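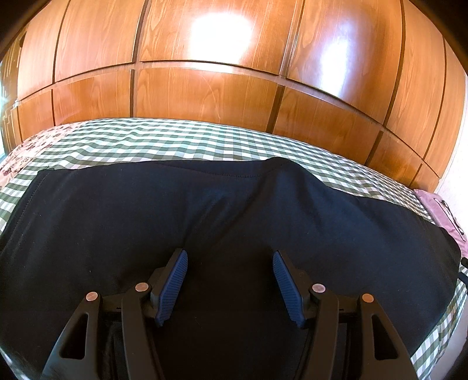
Ribbed blue pads over dark navy cloth, open and not touching anything yet.

Okay, so let me tell you about the dumbest fault I have ever chased, and then let me complain about it for a while, because I've had it stuck in my head since November and I think it says something about how we all treat "minor" failures.

I collect folding and picking demos with a handheld gripper. You squeeze, the fingers close, you pick up the cloth, you do it again. It's a nice life if you like laundry. Our little group is called Vorka, and the robot arm that learns from all this lives across town at our Clorkberg workshop, where it has a bench, a fence and a big red button.

In November the arm started crushing things. Well, crushing is a strong word for it. It would reach for a towel, close its fingers, and keep on closing, way past the point where any sane hand would stop. The motor got hot enough to smell. Then one afternoon it went down on a folded shirt, missed the fabric, closed on the rim of the bench instead and just sat there pulling. One of the link arms bent before anyone hit the button. And yes, there was a hand near that bench a minute earlier. It was mine!

So everybody blamed the arm, naturally. We swapped the motor. We swapped the cable. We ran the self-check 160 times in a row and it passed every single time, which was infuriating (have you ever wanted a machine to fail so badly you started talking to it?). The log tool we use, Ruddock, said everything was fine. Green all the way down.

The trouble was in my hand the whole time. A pivot on my handheld gripper had worked itself a little loose, so the two fingers no longer met where the software thought they met. When I pinched a piece of cloth, the recorded opening said there was still a 6 mm gap. When I let go, it was off by a different amount. I never noticed, of course. I was looking at the cloth and I could feel the pinch, so my hand fixed the problem for me without asking. The arm can't feel a thing through its pads. It got the numbers and it did what the numbers said, and when the numbers didn't work it tried harder.

We had 1,622 demos recorded by then, and I can't tell you exactly which one was the first bad one. That's the part that still bugs me.

Here's my opinion, and I know it's going to annoy some people. We put all our safety thinking at the wrong end. The arm has the fence, the button, the force limit (set too high, but that's another rant), the checklist on a clipboard. The handheld tool has a drawer. It has no motor and it can't hurt you, so we treat it like a pair of kitchen tongs. But everything the arm knows about how hard to squeeze came out of those tongs! If the tongs are lying, the fence is just there to give you a good view.

Dark cloth makes it worse, by the way. Navy on navy shadow, soft folds, no clear edge where the fabric ends and the gap begins. You look back at the footage and try to judge whether the fingers have really closed on something, and you're squinting at a dark patch between two blue pads. I went through 7 clips of one towel before I trusted my own eyes. White pillowcases, no problem at all. I'd love to see people check their grippers on the ugly stuff first.

When I said all this at our meeting, somebody told me that more data would have washed the error out. Maybe! If the error were random, sure. A loose joint isn't random, though – it leans the same way every time, and you can pile up bad pinches until spring and all you get is a very confident bad pinch.

What we do now takes under a minute. Before each session I close the fingers on a little metal block from our Genik calibration kit, read the number, and write it down on paper. Then I do it again at the end. If the two readings don't match, the whole session goes in the trash, even if it took all morning, even if the folds were gorgeous. I've thrown out two sessions so far and sulked both times.

The force limit is lower too, finally. The bent link is still on the shelf over my desk, and I still haven't ordered the spare.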